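Ravby Desk and Small Items Set
README and data card

Version: 4
Date: 14 September 2018
Maintained by: Rao
Collected at: Sidport, shared office room

1. Overview

This set covers ordinary office desks and the small things people keep on them: cards, labels, stickers, laptops, power strips and their cables, cardboard boxes. It was put together for work on finding and sorting small flat items on a work surface. Each recording has one short text note and one line in the index file.

The set contains 339 recordings. The index has 500 rows. Rows without a recording are reserved for the second pass, and their path field is left blank. Do not renumber them.

2. Room and furniture

The room has a gray carpet. Desks are listed by top color and by whether they are joined to another desk. Office chairs are listed by color only. Desk height was not measured in version 4 and the height column has been removed from the index.

Floor items are listed separately from desk items. A cable that starts on a desk and continues on the floor gets one entry, under the surface where it starts, with the flag "crosses" set to 1.

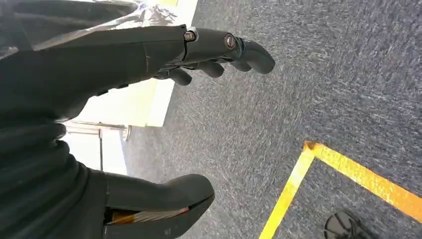 Chairs may be moved between recordings. Desks may not. If a desk has been moved, the recording goes under a new layout code, even when everything on top of it is the same. Layout codes run from L1 upward and are not reused after a layout is dropped.

3. Item names

Use the names in items.txt. The ones that cause the most mistakes:

card: a single flat card of any color
card_pile: cards touching or overlapping, not separable by outline
label: a small paper rectangle stuck to another item
sticker: any other adhesive piece, including narrow strips
power_strip: the strip only; plugs and cables have their own names
box_cardboard: open or closed
large_white: any large white item whose use is unclear

If it is unclear whether a small item is a card or a chip, write card_or_chip and leave it. Do not guess from a neighboring recording.

Text printed on clothing is copied letter for letter, including odd capitals. It is not corrected or expanded.
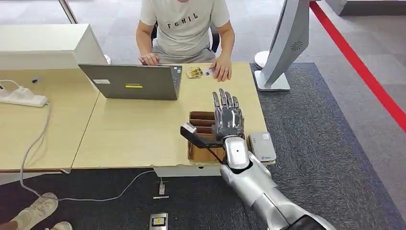 Figure 2. Joined desks with open laptop, white card held at the desk surface, and gold-colored pile beside the laptop.

4. Files

index.csv: one row per recording slot
items.txt: item names, one per line
layouts.txt: layout codes with a short description of desk positions
notes/: one plain text file per recording
changes.txt: edits since version 1

Notes are in English, lower case, no line longer than 100 characters. Left and right are given from the side of the viewer, also when a person is seated across the desk.

5. Known problems

Shiny cards are often outlined too small. The outline tends to follow the bright part of the surface and miss the edge in shadow. The cards in L2 were redrawn in July; L3 has not been checked.

Gray cables on gray carpet have gaps in their outlines. Treat cable length as unreliable.

Laptops seen from the back are entered as open, with screen state set to unknown. Some older notes still say "on". These are errors, and the index is correct where the two disagree.

6. Use

For internal use at Cidard and Ravby. Other groups should write to the Sidport office before copying any part of the set. Quote the version number in any report, as item names changed between versions 3 and 4.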